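Gromcombe reviews gripper fault after dropped bottles

Gromcombe suspended its bottle handling trials in November after a gripper released its load without a command. Bent Thygesen, who heads the test program, said the fault appeared in 4 of 227 picks.

"The controller reported a secure hold each time," he said. "We had no alarm to act on."

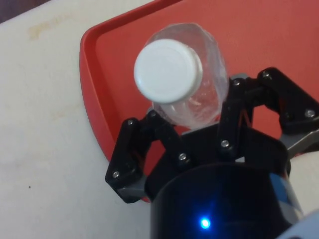 A clear plastic bottle at the gripper during handling work.

Mr. Thygesen traced the fault to a force setting carried over from rigid containers. Thin plastic gave way under the fingers - and the software read the movement as a finished release.

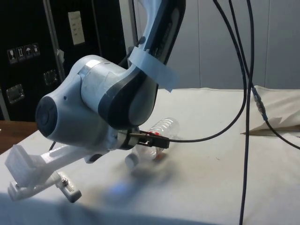
The setting has been withdrawn, and staff must now stay outside the arm's reach until 400 picks pass without a fault.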